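We use cookies to remember your settings. OK

Clivero two-arm bench kit

I use this kit to test one policy on soft, awkward stuff, all of it learned from people driving the arms by hand (992 demos so far!). 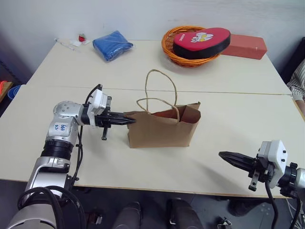
Kraft bag upright on the bench, both arms in.

Plush is my favourite test – it squashes, so grip width matters more than I'd guessed.
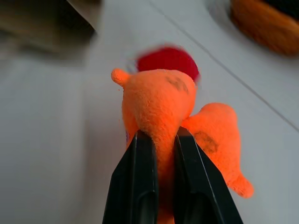
Bags are harder, and handles worst of all. I'm now comparing 3 camera views against one.
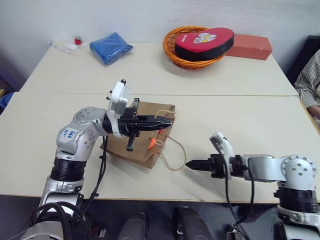

Bag lying flat, fingers closed.

Last updated 10th October
Contact | © Clivero | Back to top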